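Pratstead Community Kitchen: Progress Report to the Yule Fund
Saturday, January 9, 2021
Prepared by Fiona MacBrayne

Thank you for another good stretch of support. I've kept this one shorter than the last, as you asked, and put the spending at the end.

Table-laying and play food sessions

The pretend kitchen corner is finally open! Your grant paid for the white tables, the plates and the first order of play food, and the under-fives' group has been using all of it since the room was repainted. We started with fruit and vegetables only. Shona Urquhart runs the sessions and wanted every piece to be something a family could find at the Pratstead market and take home to cook, so the children learn a name at the table and then meet it again on a stall with a grown-up. It has worked better than either of us hoped. One mother told Shona her son now stops the stroller at every squash he sees (he calls all of them pumpkins, and we are letting him).

The plates were Shona's idea too. We had planned to put everything out in baskets, but the plates slow things down in a nice way. A child picks one thing, puts it on the plate, tells us what it is and who it's for, and then serves it. Some of the quieter ones who won't say a word in circle time will happily announce dinner.

Orange is the favorite color by a long way.
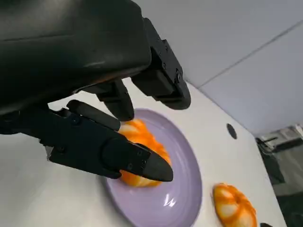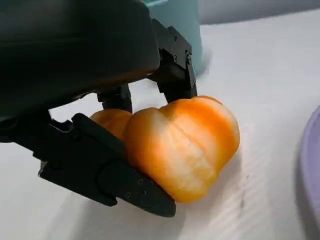
We now do a whole week on one color at a time, with the matching story and a taste of the real thing on the last day. Green week was harder going. Cucumber went down fine and the sprouts did not, though two of the dads finished the bowl. Shona has written up the color weeks as a set of cards, and the Nusel Street playgroup has already asked to borrow them.

Family cooking evenings

These moved to take-home bags in the fall and we've decided to stay with that until March at least. We have sent out 80 bags so far. Each holds the ingredients for one supper, a recipe card in large print and a note about what can be swapped. The lentil soup got the most replies, nearly all of them about salt. We've changed the card.

What has gone slowly

The low shelving is still not up. Gristik sent the wrong brackets, then the right brackets without the screws, and we are waiting on the rest. Until it arrives the play food lives in boxes under the window, and setting up takes longer than it should. The sink in the small kitchen also needs a new faucet, which we'll cover from our own funds.

Spending

Everything is within budget. We have $200 left in the equipment line and would like to spend it on 4 more sets of plates and a second order of play food, this time bread, eggs and fish. Please let us know if you'd like that request on a separate form.

Next steps

Shelves up, yellow week, and a new batch of recipe cards tested by the staff before they go in the bags. Shona would love to show you the corner when visits are possible again, and mornings are the liveliest time to come.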